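Home | Galleries | Road Trips | Towns | Archive | Contact

We use cookies to remember your settings and count visits. By staying on this page you accept them. Accept | Settings

The Road to Tinport
By Tarmo Avotiņš
April

The drive from Goltau to Tinport is 71 miles if you stay on the main road the whole way. Indrek Lukoševičius and I did it on a Saturday, with his two folding chairs in the back and a cooler full of sandwiches. Most of the galleries on this site show the place we were going to. This one is for the road, where we spent more of the day than we had planned.

We left Goltau at 8:15. The first part is slow anyway – a long string of traffic lights, then the furniture stores, then the turn by the Bhutto bakery, where we stopped for coffee and a bag of rolls. The parking lot there has a bad exit. You have to wait for a gap on both sides, and on a weekend that takes a while. If you only want coffee, the gas station farther on is easier to get in and out of, but the coffee is worse.

After the bakery the road opens up and there isn't much to do but drive. Indrek had the map on his knees and read out the names of the villages. I have driven this road many times and still couldn't have named half of them.

The slow stretch is the one with two lanes going the same way, and people who know the road all have an opinion on which lane to be in. Indrek is for the left. I keep right. There were brake lights ahead of us in both, a white Volkswagen SUV directly in front and a dark sedan over to the left of it, with a line of other cars beyond that.
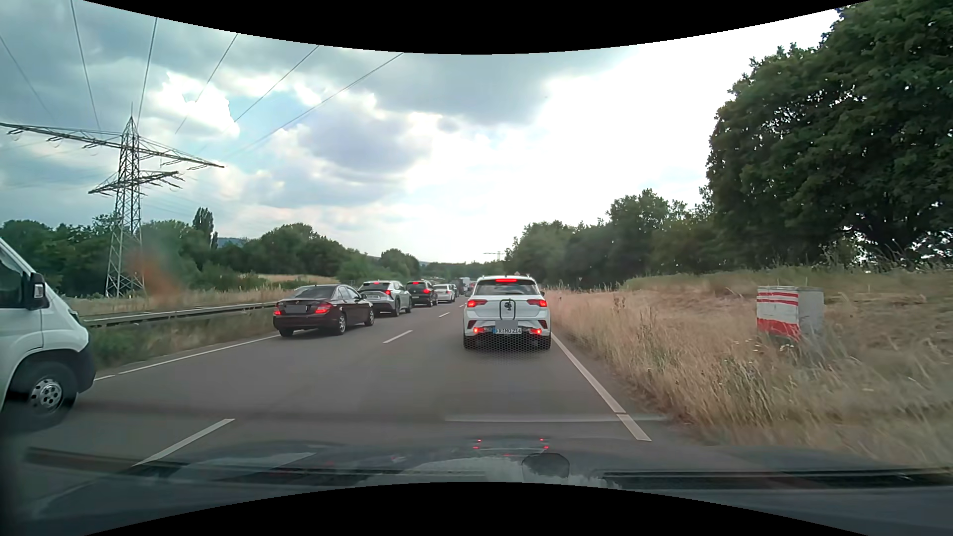

My reason for keeping right is the exit for Ikomari. It comes up quickly after the second bridge, and the sign is set back behind some trees. If you are in the left lane in heavy traffic, you may not get over in time, and the next place to turn around is a long way down. I learned this two years ago with a trailer on. The exit is also the last good chance for a restroom before the coast, so it is worth catching.

We pulled off there and ate the first of the sandwiches at a picnic table. Ikomari has one main street, a hardware store and a small park with a pond. Parking by the park costs nothing for the first hour. Indrek walked down to look at the pond and I stayed with the food.

Back on the road, the last part is hilly and you get the sea twice before you actually arrive. The first view is on the left and lasts a few seconds. The second is better, and there is a turnout for it with room for three or four cars. It was full, so we kept going.

In Tinport we parked in the upper lot and walked down – about 400 steps to the harbor, and a handrail for most of them. The lower lot is closer but fills up before lunch. The chairs stayed in the car.

For the way home I would leave either before 3 or after 6. We left at 4:30, which was a mistake, and it was dark by the time I dropped Indrek off. The Tinport harbor pictures will go up on their own page when I have sorted them.

Get new galleries by email, once a month. Enter your address to sign up for the newsletter. You can unsubscribe at any time.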